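Cómo repartir flores cortadas en dos jarrones de distinta boca
Jan 16, 2019 – Wen-hsiung Siu 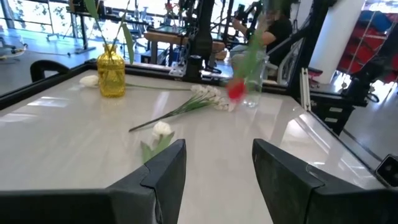
Tulipanes blancos, uno rojo y una vara de florecillas blancas, con el jarrón amarillo estriado y el cilindro transparente.

El procedimiento sirve para un ramo pequeño de tulipanes con alguna vara de relleno. Se trabaja sobre una mesa lisa y despejada en el centro, con los tallos tumbados y separados entre sí. Una superficie blanca y brillante facilita ver las hojas dañadas, aunque se raya con facilidad: no arrastre los jarrones.

Material
Un jarrón bajo de cuello estrecho.
Un jarrón cilíndrico de vidrio transparente.
Tijera de podar o cuchillo bien afilado. Yo uso la Rukaner corta; cualquier hoja limpia vale.
Agua a temperatura ambiente y un paño.

1. Clasificar los tallos
Separe las flores por grosor de tallo y no por color. Los tulipanes tienen el tallo carnoso y hojas anchas; las varas de flor menuda son finas y se enredan. Deje cada vara en diagonal sobre la mesa, sin nada encima.

2. Elegir el jarrón
El cuello estrecho sujeta por sí solo, de modo que admite follaje largo y tallos altos. Dos o tres hojas estrechas bastan para ocuparlo; si se fuerza un tulipán más, el tallo se aplasta en la boca. El cilindro no sujeta nada: los tallos se apoyan en la pared y se abren hacia fuera. Resérvelo para los tulipanes y corte más corto de lo que parezca necesario.

3. Deshojar y cortar
Retire toda hoja que vaya a quedar bajo el agua. En el vidrio transparente cualquier resto se ve y enturbia el agua antes. Corte 2 cm de la base, en recto para el tulipán y en bisel para la vara fina.

4. Colocar
Empiece por el follaje en el jarrón estrecho. Después pase al cilindro: primero los tulipanes blancos, cruzando los tallos por debajo, y al final el rojo, algo más alto y descentrado. La vara de flores blancas entra la última – en el hueco que quede, con el racimo hacia el borde.

5. Agua
Para los tulipanes, un tercio de la altura del cilindro. El jarrón estrecho se llena casi hasta el cuello, porque su volumen es pequeño y baja rápido. Cambie el agua cada dos días y repita el corte.

Notas
El tulipán sigue creciendo en el jarrón y se inclina hacia la ventana. Gire el cilindro media vuelta al cambiar el agua.
En julio no suele haber tulipán; el método funciona igual con lisianthus, con el corte en bisel.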